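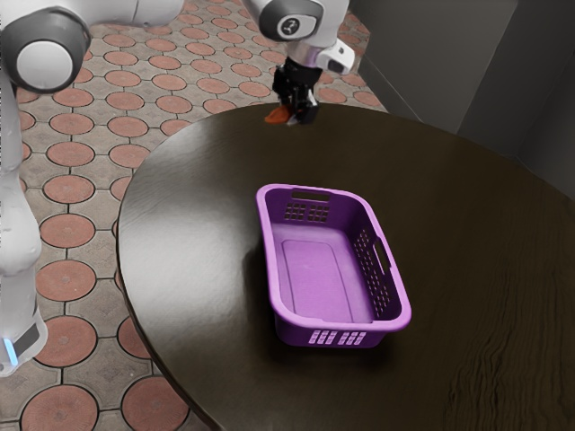

mudlark_tas wrote:
I don't buy the surrender version at all, sorry. If the governor of Rarkby had opened the gates the way the town chronicle says, the Dremstead army wouldn't have spent the next fortnight digging in on the north side. Who digs trenches outside a town they've already got?

pikeandpasty wrote:
Somebody who's worried about a relief column, mate! Grerkden was only two days' march off and it still had a full garrison. I'd be digging too. I think people forget that taking a walled town in those days just meant you were now the one stuck inside it (or next to it) with no food.

I've been going through the Zapata edition of the siege papers over the winter, and the pay lists in the back are worth more than the whole chronicle. The chronicle was written 67 years later, by a monastery that held land from the Dremstead side. Of course it says the governor crept out and knelt in the mud.

mudlark_tas wrote:
Fair enough on the monastery, but you can't chuck the chronicle and then keep the one bit of it you like. The relief column is only in the chronicle too.

pikeandpasty wrote:
It isn't though. Grerkden's own accounts have carts and fodder going out on the Rarkby road in March. No mention of soldiers, I'll give you that.

quietgreaves wrote:
Carts and fodder could be anything. Could be a wool convoy. My beef with this whole argument is the number everyone quotes for the garrison, 3,604. It's on every website and in the little booklet they sell at the Rarkby museum, and as far as I can work out it's the total of the pay list, and that list has cooks, farriers, boys and the governor's household on it. There's also a company on there that gets paid twice under slightly different spellings. I'd be surprised if he had half that many who could stand on a wall with a weapon.

pikeandpasty wrote:
Oh that's interesting, which company? I've got the book at home but I'm at work till five.

quietgreaves wrote:
The crossbowmen from the river parishes. They're on the second sheet, then again near the end with the captain's name spelt with a different first letter. Same rate, same arrears.

mudlark_tas wrote:
Or they were two companies raised by cousins. Happened all the time. You're doing the thing where every odd entry has to be a clerk's mistake.

quietgreaves wrote:
Same arrears down to the penny, though? Come on.

mudlark_tas wrote:
OK, the arrears are a bit suss. I'll give you the crossbowmen and nothing else.

We use cookies to remember your login and to improve your experience on this site. By continuing to browse you agree to our cookie policy. Accept | Manage preferences

saltmarsh_sal wrote:
Long time reader here, hardly ever post. Does anyone know what became of the governor afterwards? The chronicle drops him once he's done his kneeling, and I always had the feeling he was treated pretty shabbily. He held that place through 4 assaults with a busted water supply and all he gets is one line calling him faint-hearted.

pikeandpasty wrote:
He turns up in the Zapata papers! There's a petition from him asking for his old rank back and the rent of a mill. It's a bit sad, he goes on and on about his horse. No reply survives.

mudlark_tas wrote:
A man who lost a whole town asking for a mill takes some nerve. I still reckon he was hopeless, his sortie at the east gate was a shambles in every account we've got, including the ones that like him.

saltmarsh_sal wrote:
Thanks pike, what's the page for the petition? My library has the paperback but the index is rubbish.

pikeandpasty wrote:
Will look tonight. It's before the pay lists, in the bit with the letters from Dremstead.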